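Home Archive Recipes I Ruined Contact

I gave up my phone for the hours before lunch in June, and I'd like it noted that I did this before my doctor, my sister and a magazine in the dentist's waiting room all suggested it in the same week.

The rules were simple. Phone goes in the drawer at bedtime and stays there until 11. No peeking at the weather. There is a window for that, and the window has been right more often.

The first few mornings were long. I had no idea how much of my life was spent finding out that somebody I went to school with in Clirkcombe had bought a kayak. Without the kayak news I had coffee, toast, and then a great flat stretch of time that I filled by reading the back of the toast bag. I also started a 566-page history of the Zernham canal, a gift from an uncle who has never met me in any meaningful sense. I'm on page 275. They have not finished digging.

By the second week I was getting things done, mostly small things, the kind you can do on a table with a dustpan at hand.

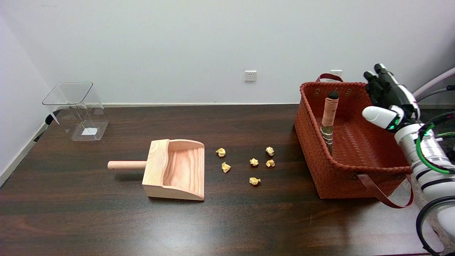

Berkay Soylu wrote in after my last post to say that he'd tried the same thing and lasted four days, and that all it did was move his scrolling to the afternoon, where it cost him more because he was supposed to be working. He now keeps the phone in the car, and has become very familiar with his driveway.

I can't argue with him. My own 11 o'clock has turned into a small daily festival. Over 10 messages, most of them from the pharmacy, and I read each one like a letter from the front.

Still, I'm keeping it going into July. Emmett Whitfield has bet me a dinner at Sorensen that I'll crack before the canal opens, and I've seen what they charge for the fish.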